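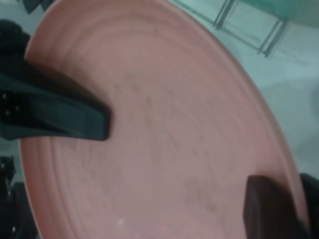

Chapter 4
Plates, Stacks and Shelves

Before you read: go look at the plate you use most. Tilt it toward a window. Scuffs? Gray marks in the middle? Write down what you find, you'll need it for the worksheet at the end of the chapter.

What this chapter covers
How flatware and flat dishes differ (people mix them up, the exam board does too)
Rim, well and foot - the parts of a plate
Gray marks and where they come from
Stacking heights
Sorting a mixed cupboard
Setting up a clearing station

Key words: rim, well, foot, glaze, matte, metal marking, crazing, chip, stack, rotation

4.1 Why start with the plate

Cups get attention. Glasses get attention, they break. Plates just go round and round - shelf, table, sink, rack, shelf - and most of the work in a dining room is moving them. The canteen at Trillumcombe, which we follow all through Part Two, puts out 1,077 plates on a full day. Every one gets picked up at least 4 times. Do the math on that and you see why a bad shelf is a problem for somebody's wrists by Friday.

Lena Bielecka ran the dish room there when this book was first drafted. Her notes are used in most of the chapters that follow. Short notes, mostly written on the backs of delivery slips. One of them reads: "Big plates low. Small plates high. Stop putting the bowls on top of the plates." We have built a good part of section 4.5 on that.

4.2 Parts of a plate

Rim. The outer edge, usually raised. Keeps sauce in, gives the thumb somewhere to go. On some plates it's wide and flat, on others hardly more than a thick line. Chips start here, so run a finger round it before you stack.

Well. The flat part, where the food goes. Takes all the knife work so it shows wear first.

Foot. The ring underneath. Often unglazed and rough. A rough foot sitting on the well of the plate below is a very common cause of scratching, more on this in 4.4.

Rings. Many round plates have faint circles running in from the rim. Some are put there as decoration, some are left from the shaping. Either way they hold grease a little more than a smooth face does. Wash along the ring, not accross it.

4.3 Matte or glossy

Glossy glaze: easy to wipe, shows fingerprints, shows water spots. Matte glaze: softer look, nice under warm food, popular in pinks and dusty colors just now. But matte surfaces are rougher up close and a fork can leave a gray line on them. A matte plate can look dusty straight off the rack. Don't send it back through the machine for that alone - wipe with a dry cloth and look again.

Trillumcombe bought two lines. The Karon plates are glossy white. The Krajewska ones are matte, colored, and heavier. Staff liked the Krajewska plates better and the marks showed up in the first month, starting September. Both true. Keep this in mind for the discussion question.

4.4 Marks: what is it?

Gray smudge, no groove. Usually metal left behind by cutlery. Most of it comes off with a mild paste cleaner and a soft cloth.

Gray line you can feel with a nail. Scratch in the glaze. Stays. Plate can still be used if the surface isn't broken open.

Fine web of lines. Crazing. Take it out of service.

Small white speck. Could be dried food, could be lint, could be a spot of bare clay where the color came away. Wet a fingertip and rub. If it's gone, rinse. If it isn't, check for a sharp edge.

Brown stain at the rim. Old chip that has soaked something up. Out.

4.5 Before we stack

Rules we'll test in the rest of the chapter. Copy these into your notebook now, there isn't room for them later.

Same size with same size. Heaviest stack at hip height. No stack over 30 plates on the Nuser shelving used in our drawings. Clean plates go in at the bottom or the back so the same few on top don't take all the wear. Matte plates get a paper or felt sheet between them if the foot is rough. Nothing on top of a stack, not even a ladle, not even for a minute.

Turn to the shelf plan on the next page and mark where the large plates should go.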